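Washing less, and in cold water 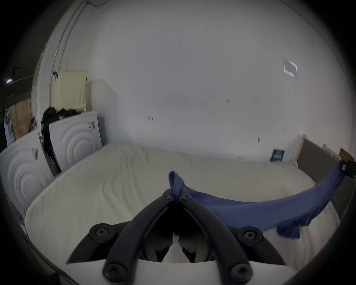 Blue cloth, the color that started all this.

In February I decided to stop doing laundry the way I had always done it. I was running a load almost every day, most of them warm, and half of what went in had been worn once for a few hours. My blue things had gone gray at the seams and I was tired of replacing them.

The first change was temperature. Everything except sheets and kitchen towels now goes in cold. I expected to notice a difference in how clean things came out and I haven't, apart from grease, which I treat with a little dish soap the night before.

The second change was how often. Jeans get washed when they smell or have something on them. Sweaters get hung over the back of a chair for a night and go back in the drawer. Shirts I still wash after one wear in summer. In winter they can usually go two.

I also gave up the dryer for most things. I bought a folding rack from Stilteck that holds one full load if I'm careful and one and a half if I'm not. It lives in the hallway, where it's in the way. Thick socks take until the next evening. Towels dried on it come out stiff, so those still go in the dryer for 30 minutes on low.

Detergent was the part I had most wrong. I had been filling the cap. The bottle of Wonon I use now says it is good for 23 loads, and I used to get maybe half that out of a bottle. I measure to the first line and the clothes rinse out better. The black ones no longer have those pale streaks.

Things I haven't solved: the collar on my gray work shirt, the smell of gym clothes in cold water (vinegar helps some), and where to put the rack when people come over.

I do three loads a week now. Tuesday is sheets. I still have a pile of faded shirts that I can't bring myself to throw out, and I'll probably cut those up for rags when I find the good scissors.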